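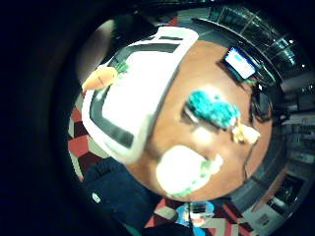

Nisha Maurya says a horse should be clipped the moment the coat gets thick, and plenty of barns agree. I'm not convinced. My gelding Bravus went unclipped for two winters and did fine.

How to decide, and how to do it if you must

Work him as usual for a week and feel behind the elbow after each ride. If he dries within an hour, put the clippers away.

If he stays wet, start with a trace clip. Full clips look sharp in sale photos and mean blankets until spring.

Bathe him the day before. Clippers drag on dirty hair, whatever the blade package promises.

Mark your lines with chalk on both sides, then stand back and check them from behind.

Clip against the hair in long, overlapping strokes. Touch the blade to your wrist every few minutes and stop if it feels hot.

Ignore the $67 "finishing spray." A damp towel picks up the loose hair.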